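**Sunday, pm -- bin picking, finger comparison**

Swapped the Stustari fingers for the thin metal set Karthikeyan cut down. Controller unchanged, closing force limit still at 600. Same sloped bin, same object set, four rounds per finger type.

Stustari pads: fine on the corn, poor on the screwdriver whenever it lay close to a wall. Pad too wide, touches the slope before the handle. Two aborts on force limit.

Thin fingers: get down beside objects without touching the slope. Less contact area, so the corn rolls during closing. Wrist rotation still limited by cable slack -- Kirsty to reroute before the next set. 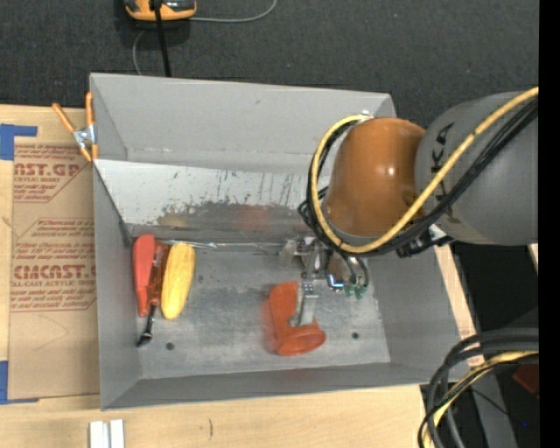
Thin finger beside the orange cup-shaped part; screwdriver and corn at left.

To do: repeat with force limit halved. Ask Solomiia for the depth offsets, reflections off the far wall are still suspect.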